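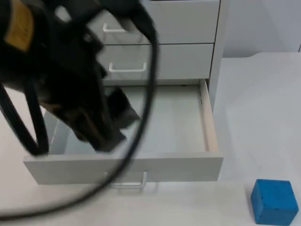 Owning an old muscle car means owning 213 small parts that all look like they belong to something important. I learned this the year I pulled the dash and put every screw in one coffee can. Get a drawer unit, the plain white kind is fine, and give the bottom drawer to whatever you're working on this month. Trim clips go in sandwich bags with the date and the side of the car, written before you get hungry.

Chrome comes next. Wipe it with a soft cloth and plain water first, and save the polish for what's left. My neighbor Danai went straight to steel wool in September and now describes her bumper as satin. 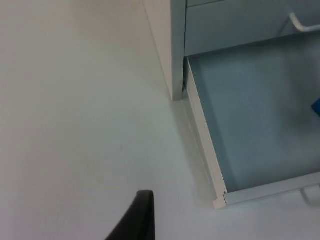
White cabinet, one drawer pulled open.

Old build sheets are brittle. Slide yours into a clear sleeve and lay it flat, away from the brake fluid. If you find one under the seat springs, don't yank. It has waited this long.
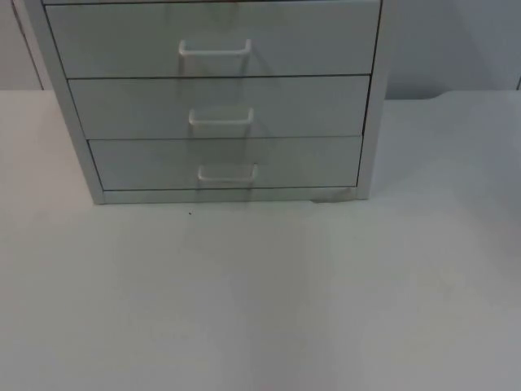

Light grey cabinet, three full drawer fronts in view.

Stuck badge nuts get penetrating oil and a night off. Try again after breakfast with a socket that fits, and if you need a bigger wrench, you need more oil. I've snapped 17 studs proving this.

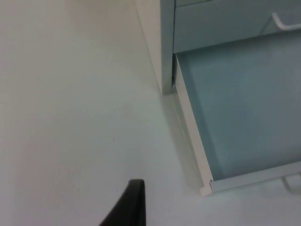
One drawer open.

Label the spare keys too. I have three for a car I sold.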